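4. Montar o pedido para viagem com os dois braços

Se você chegou até aqui, já ligou a bancada e fez o teste de parada da seção 3. Ótimo! Agora vem a parte de que eu mais gosto, a do balcão trabalhando junto com a gente.

Antes do Sanedar entrar na cafeteria, eu passava a manhã inteira encaixando copo em suporte e respondendo cliente ao mesmo tempo (e errando os dois, confesso). Hoje fico mais no caixa e na conversa, e quem abre o turno cuida de arrumar a mesa:

1. Ponha a sacola em pé, do lado esquerdo, com as alças para cima.
2. Deixe o suporte de polpa moldada à direita dela.
3. Abasteça o porta-canudos lá no fundo. A pilha de copos vai ao lado.
4. Tampe a bebida antes de entregar ao braço direito.
5. Tire as mãos da mesa, aperte Iniciar e espere 30 segundos.
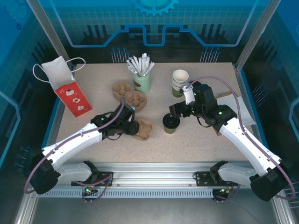 Foto: Estela Farías / Gakgate

Na foto, o braço direito segura o copo verde já com a tampa preta. Repare como ele e o esquerdo dividem a mesa: se você largar alguma coisa entre os dois, vai atrapalhar!

Nota: a força da garra vem de fábrica em 300. Para os nossos copos eu uso 318, mas teste com um copo vazio primeiro.

Cuidado: nunca ajeite um copo com o ciclo rodando, nem "só um pouquinho". Aperte Pausa, arrume, afaste-se e retome.

6. No fim do turno, anote no caderno os pedidos que precisaram de ajuda. A Estela lê tudo e muda a sequência quando a gente reclama (já mudou duas vezes por minha causa).
7. A cada 2000 ciclos aparece o aviso de manutenção. Chame a Enutine e monte os pedidos à mão até a visita, como antigamente.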